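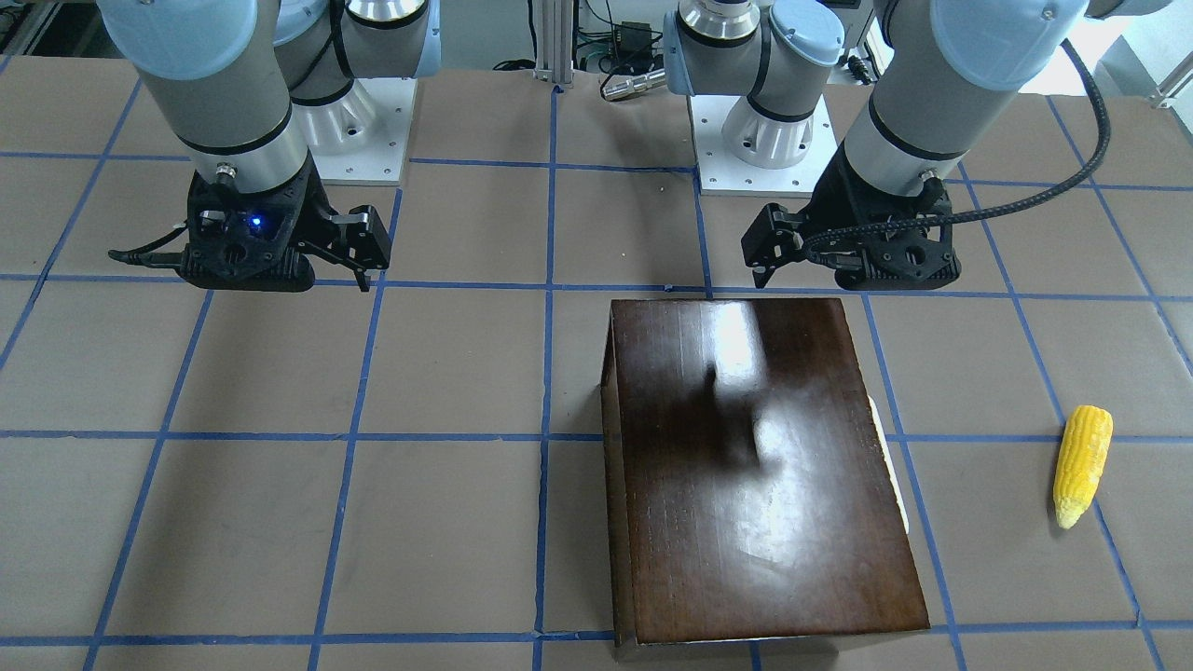

*Two robot arms above a taped-off work surface.*

2023-05-17

So Flundent is getting ads. I've been paying for that service since it was mostly Welsh crime dramas and one very long documentary about canals, and this morning the email landed: a cheaper plan with commercials starts in November, and the plan I'm on now goes up by two dollars a month. (Of course it does.)

The company put out a longer announcement a couple of hours later, and I got on the press call, so let me run through what I picked up.

The ad plan will cost $4.99. You get four minutes of commercials an hour, one screen at a time, and no downloads. Most of the library will be there on day one, but 81 titles won't, and that list includes both seasons of *The Ferry Office*, which I would have guessed was the main reason anyone signs up. Catrin Harries, who runs programming, told us those shows were licensed years ago under contracts that never mentioned advertising, and her team is going back to the producers one by one. She wouldn't guess how many would be sorted out by launch. I asked twice!

Ad sales are going to Rindach, the agency that already handles spots for a bunch of regional sports channels. They've signed 14 advertisers so far. Nele Schmieder from Rindach said the same commercial won't play more than twice in an evening for any one viewer, and I'm going to hold her to that, having once seen a single mattress ad nine times during a bike race.

Then there's the part I found more interesting, and it got maybe three minutes at the end. Flundent has bought the streaming rights to the Ernness catalog, 2,000 hours of it, going back to when Ernness was still a broadcaster and made its own quiz shows and soaps. That stuff has been sitting in storage. A good chunk of it was never put out on disc. It'll arrive in batches, 100 hours at a time, and the first batch goes up the same week as the ad plan. Nothing in it is exclusive to the pricier tier, so if you want old soaps for five bucks and can put up with the commercials, you're in luck.

No price was given for the deal. Lesego Cele, the finance chief, would only say it was paid for out of cash and that the company didn't borrow for it. She also confirmed that subscriber numbers were flat over the winter, and you could hear everybody on the call start typing.

I rang Cayetano Segura afterward. He covers TV companies for the research shop Georgiou and has been gloomy about the smaller services for as long as I've known him. He was less gloomy than usual. His view is that the ad plan is late but the Ernness purchase is smart, since old quiz shows cost next to nothing to keep online and people leave them running all afternoon. What worries him is the price rise landing at the same moment. "You're handing people a reason to open the account page, and the cancel button lives on the account page," he said.

If you're already a subscriber, you stay on your current plan unless you change it yourself. The new price shows up on your first bill after the launch. Annual customers keep the old rate until their year runs out, so I've just set myself a reminder to check when mine does.

I also asked about subtitles on the Ernness shows, which a few of you always write in about. Anathi Ngcobo, who's in charge of the app, said the first batch will have English captions on everything. Spanish comes later, with no date yet. I'll add it to this page when she sends me one.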